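Stultska 3 adds coverage planning for wiping tasks
June 11, 2018

The planning group released version 3 of Stultska, our task planner for household surfaces, at the end of May. The main change is in how the planner decides where to wipe. Version 2 treated a counter as one flat polygon and filled it with parallel strokes. That was fine for tables and poor for bathrooms, where the flat part is small and the basin takes up much of the rest.

The new planner splits the surface into regions first: flat work area, rim, basin wall and basin floor. Each region gets its own stroke pattern and its own force limit. Adwoa Ofori wrote the segmentation step and Soon-im Hyun wrote the stroke generator. Both were tuned on 1757 short clips of people cleaning vanities and kitchen counters, recorded from head height.

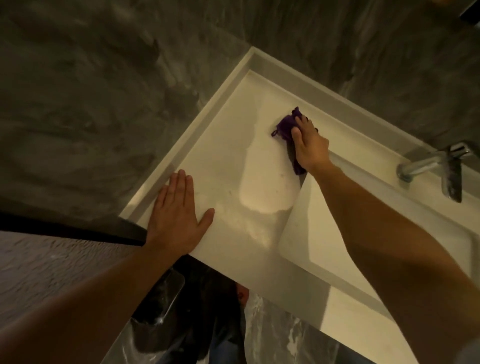
Labeling took longer than planned. A bunched cloth has no fixed outline, so annotators marked the contact patch under the hand and left the loose folds out. White counters were the other problem. Our depth estimates drift on plain white material, and the drop from counter to basin was often placed too far back. Borghild Myklebust now fits that edge from the color image and uses depth only as a check. Reflections from chrome faucets are masked before the fit.

Bracing is not in this release. People often rest one hand on the counter while the other wipes, and Fuseini Issahaku has a two-arm controller for this on a branch. It still oscillates when the wiping arm changes direction.

The labeled set is on the Eze server under wiping, with 560 clips held out for testing. Please do not train on those. Old Stultska config files will load, but the stroke spacing field is now ignored and should be set per region. Send bug reports to Augustina Nyarko.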